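Hilmont tenants to get shared breakfast kitchen as Nelley House refit gets the go-ahead

January 30, 2025

Residents of Nelley House in Hilmont will have a shared kitchen and dining room on the ground floor by July, after the housing association Lerkon approved plans drawn up with the people who live there.

The old post room and the two storerooms behind it will be knocked through to make one large, bright space with seating for 48. It will open every morning for breakfast, and tenants will be able to book it in the evenings for birthdays, clubs and family meals.

The idea came from the tenants themselves. Lerkon wrote to all 383 households last year asking what they would most like to see downstairs, and a place to eat together came out well ahead of a gym or extra bike storage.

"People were so keen," said Serpil Yazıcı, housing manager at Lerkon. "We had drawings pushed under the office door, we had recipes, we had one very long letter about teapots. I've worked here for years and I have never had so much post about a room!"
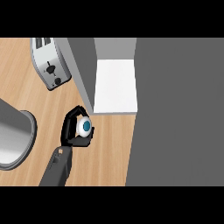
The design is by local architects El Khatib, who held drop-in sessions in the lobby so that tenants could try out worktop heights and say where they wanted the sinks. Two of the worktops will be set lower for wheelchair users and children, and the doors to the courtyard will be widened so tables can go outside in good weather.

Songül Değirmenci, who has lived on the fourth floor since the building opened, will run the first breakfasts with a small group of neighbours.

"I know the people on my landing and I know their dogs, but there are whole floors I only ever meet in the lift," she said. "Give us toast and a big pot of tea and we'll soon put that right - I can't wait to get started."

Building work begins next month. The side entrance will be closed while the walls come down, and post will be delivered to the main office during that time. Tenants can see the full plans in the lobby or ask for a copy by post.

Breakfast will be free for the first 2 weeks after opening.

Notes to editors

Lerkon looks after 1,627 homes in Hilmont and the surrounding villages. Interviews with Serpil Yazıcı and Songül Değirmenci can be arranged through the Lerkon press office.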